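A day with the grippers at Prenditz

I got off the bus in Malik Road at half past nine with a flask of tea and far too many questions, and by ten I was being handed a gripper and told to go and pick something up. That is very much how they do things at the Prenditz open workshop! There was a short welcome from Kausar Baloch, a quick word on where the kettle was, and then straight to the benches.

The idea of the day was to try three designs back to back. First came the Primoment, a two-finger electric gripper on a small arm, then the Trolden, which has softer fingers and a wider opening (82 mm, if you like to know these things — I do), and after lunch the hand-held tools, where you are the arm and the gripper simply records what you did.

The Primoment was lovely on anything with flat sides. Boxes, a tin of mints, a wooden block: it closed, it held, it put them down where it was asked. It was less happy with my glasses case, which popped out sideways twice and made everyone at our bench cheer. The Trolden took the glasses case at the first go but was slow to close, and I found its controller menu a bit of a maze. Rafia Paracha, who had driven down with 20 spare fingertips in a sandwich box, swapped the pads over for us in 2 minutes and the grip felt quite different afterwards. I hadn't expected the pads to matter so much.

But the afternoon was my favourite part. With a hand-held gripper you feel straight away how little your own fingers are telling you. I kept squeezing far too hard, and then not nearly hard enough, and I was forever turning my wrist in ways no sensible arm could copy. Cloth is the real test.

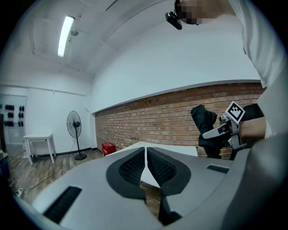

A box stays a box, but fabric changes shape every time you touch it, and you have to decide which fold you are going for before the fingers close. Rafia's advice was to come in low, pinch a small bit and lift slowly, and my tries got much tidier once I stopped grabbing at the middle. We did nearly 40 between us before tea.

Textured pads suited me best for this, and I'd love to see the same ones on the Trolden. Kausar thinks the mounting holes are close enough that it could be done with a little adaptor plate, and has promised to have a go at one.

The next workshop is in December and they'll have a second arm running by then. Bring something awkward from home — I'm taking the glasses case again, and a woolly hat.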